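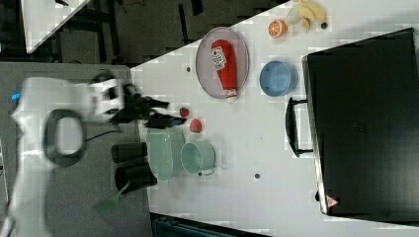 Sheldon Simard, cell technician
Last updated 6 Jul 2024

Flernitz tabletop cell: frequently asked questions

What does the cell do?
It picks tableware and small food-shaped props off the white table and moves them between plates and bowls. One arm, one gripper. Everything on this page applies to the Flernitz cell only. The Saltine cell has a different controller and its own page.

How do I start it up?
Clear your hands and sleeves from the table, switch on the controller, then release the stop button. Wait for the arm to finish its self-check before you load a program. If it hasn't finished after 2 minutes, switch off and start over.

Does it matter where I put the props?
Yes, within limits. Plates and bowls can go anywhere the arm can reach without stretching out straight. Small round things like the strawberry-like prop should not sit right over one of the holes in the tabletop. The fingers catch on the rim of the hole and the arm stops with a force error.

Can a mug or bottle be lying down?
Yes. The ketchup bottle can lie across a plate and the green mug can be on its side. Save the layout under a new name if you change it - the old programs will not adjust themselves.

The gripper closes but drops things. What should I check?
Wipe the fingers first with a damp cloth and let them dry. Then check the 2 screws at the gripper mount. If they are tight and it still drops things, run the finger calibration from the Flundine menu with nothing between the fingers.

How often does the cable need looking at?
Every 20 hours of run time. Move the arm slowly by hand through its full range and watch the loop near the base. It should never pull tight. In June we replaced a cable that had worn through at the clamp, so look there too.

What is error 214?
Joint over limit. Press stop, put the arm in hand-guide mode, and bring it back toward the middle of the table. Clear the error before you leave hand-guide mode, or it will come straight back.

Can I swap the fingers myself?
If you have done the Lefèvre training, yes. Power off at the controller first - the stop button alone is not enough. Recalibrate afterward and do 16 test picks at low speed.

Who do I tell about a fault?
Write it in the cell log with the error number and the program name, then let me know. Leave the arm where it stopped if it is safe to do so.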